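Plaid shirts from two sewing patterns - how do I match the stripes at the side seam?
Asked in Sewing and Mending, 30/12/2022

I sew shirts for my family and I am now at the stage where plain cotton is boring for me, so I bought plaid.

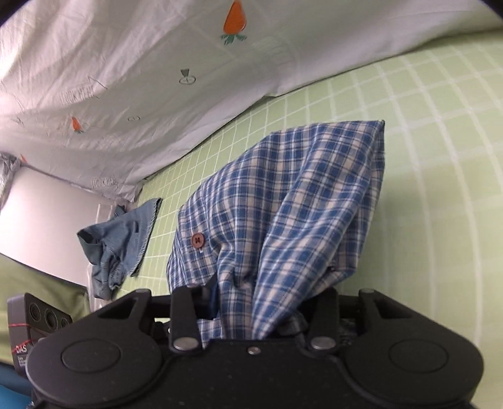 What I have already tried

I used the Idero shirt pattern, which has a front in two parts, a back, a yoke and a collar with stand. The plaid is blue and white with some beige in it, and it is not symmetrical. If I turn the cloth upside down, the order of the colors is different. I understood this only after I cut the first front.

I cut the second front from the same fold of fabric and the horizontal lines meet well at the buttons. But at the side seam the back is lower than the front by 2 cm, and from the armhole to the hem it becomes worse. At the hem the difference is 3 cm. I sewed one side, looked at it, and opened it again. Now the edge is a little stretched.

My questions are these. Should I match the lines at the armhole or at the hem, if I can not have both? Is it necessary to match the sleeve too? And can I still save the back piece, or must I buy more fabric? The shop had the last 6 meters and I took only 2, so maybe there is still something there after the holiday.

I also have the Calado pattern, which has a straight side seam with no shaping. Maybe it is easier for plaid, but I like the collar of Idero more.

Thank you in advance for every advice. English is my third language, so please tell me if some sewing word is wrong.

Answer 1 (accepted by the asker)

Your sewing words are fine, I am also not a native speaker.

First, the side seam. Match from the armhole down. The eye goes to the chest first, and the hem is often inside the trousers. But a difference which grows from 2 to 3 cm tells me that something else is wrong. If both pieces were cut straight on the grain and the two side seams have the same shape, the difference must stay the same all the way. So please check two things before you buy new fabric.

Lay the back piece flat on the table and look if the horizontal lines make a right angle with the center back. Plaid is often printed or woven a little crooked, and after washing it can become more crooked. If the lines go down on one side, pull the fabric gently on the diagonal, with another person at the other corner, and press it with steam. I do this with the whole length before cutting. It takes me one evening, but I do not regret it.

The second thing is the stretched edge. Put the paper pattern on top of the cut piece and compare. If the edge is now longer than the paper, steam it without pushing the iron, only put it down and lift it up. Cotton comes back quite well. After this sew a line of stay stitching 6 mm from the edge.

If the back is straight and it is still 2 cm too low, you can not move the lines on a piece which is already cut. You need a new back. For the next one I would do it like this:

Cut in one layer, not on the fold. On the fold you never know what the lower layer is doing.
Draw the main stripes of the fabric on the paper pattern with a pencil, on the seam line and not on the cutting line. This is the mistake most people make, and I made it on three shirts.
Cut the front first, then put it beside the fabric for the back and find the same stripe at the armhole notch.
Pin on every dark line. Use many pins, or baste by hand if the cloth is slippery.
Sew with a walking foot if you have one. Without it the upper layer travels forward, and this alone can give you 7 mm on a long seam.

The sleeve: match only the horizontal line at the front notch of the armhole. The back of the sleeve will not match, also not in expensive shirts. You can look in a shop and you will see.

The yoke and the pocket I cut on the diagonal. Then there is nothing to match there and it looks like it was planned.

Comment from the asker

I checked and the back is really crooked, the lines go down to the left. I did not wash the fabric before cutting, this was my mistake also. I will try the steam tomorrow.

Answer 2

Just use Calado, straight seams are easier. Or buy fabric with small checks and then you do not see it so much.

Answer 3

I agree with the first answer, but I want to add something about how much to buy. For a plaid which repeats after a large distance, you must add one full repeat for each big piece. For a man's shirt I add two repeats at minimum and for a coat more. I made the Brunel overshirt in a big check and had to put the under collar together from two scraps, because I trusted the number on the envelope. That number is for plain fabric.

For holding the layers I use Jama basting tape, the narrow one. Put it inside the seam allowance, not where the needle goes, or the needle becomes sticky and it skips stitches. Try first on a scrap if it washes out of your cotton.

And if there is still fabric in the shop, take it from the same roll. Ask them to cut along a line of the plaid. Some shops do not like it, then buy 10 cm more and straighten it at home.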